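I have been putting off writing this one for weeks, mostly because I spent those weeks rehearsing the very talk I wanted to write about. It was only a short one, for the winter evening at Hawthorne, but I wrote out every word of it beforehand, all 1520 of them, and then tried to learn the thing by heart while doing the washing up.

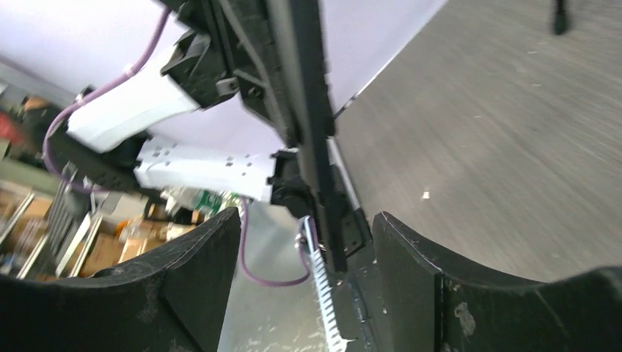 Page last changed: 2025-01-25

I wouldn't do it that way again. By the second page I was listening to myself for mistakes and had quite stopped looking at the people in the chairs, and when I lost one small word (it was "meanwhile", of all things) the next three sentences went with it. I stood there smiling like a lamp until something came back to me.

When I spoke at Trokside in July I had a card with 9 words on it, and I enjoyed myself enormously. I wandered a bit, I'll admit - there was a long piece about my first job that had no business being in there - but people asked questions afterwards and one lady even came up to argue with me, which I always take as a kindness.
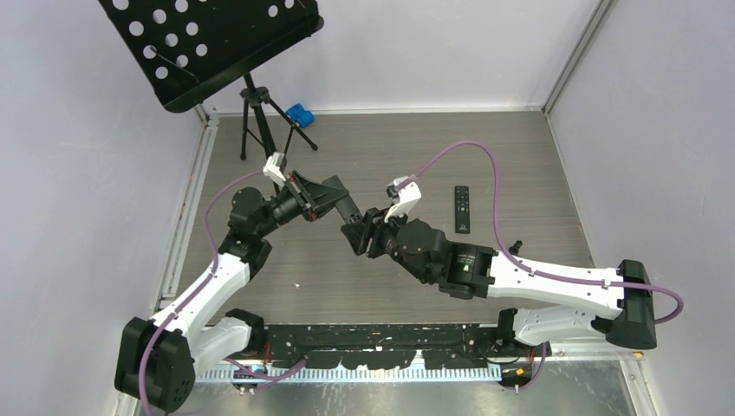 Two robot arms at the workspace, from above.

So for the Prinilow talk in the spring I'm trying something in between. I write the opening out in full, because my nerves are worst in the first minute, and I write out the last couple of lines so that I know how to get off the stage. The middle lives on cards, one thought to a card, in big letters I can read without my glasses. Roughly 700 words written down in all, and the rest I trust myself to find on the night.
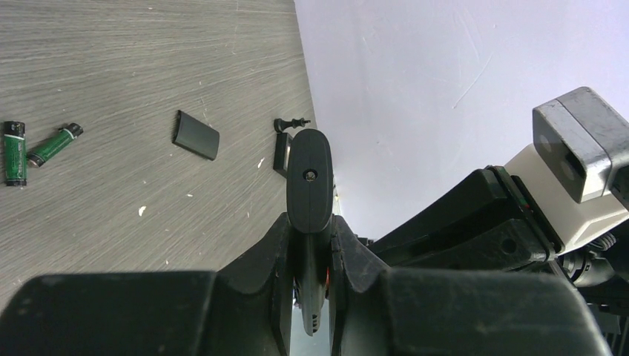
I also say it aloud to the kitchen wall, twice at the most, and never on the day itself. A walk does me far more good by then, and a biscuit, and getting there early enough to find out where the light switches are and whether the back row can hear me.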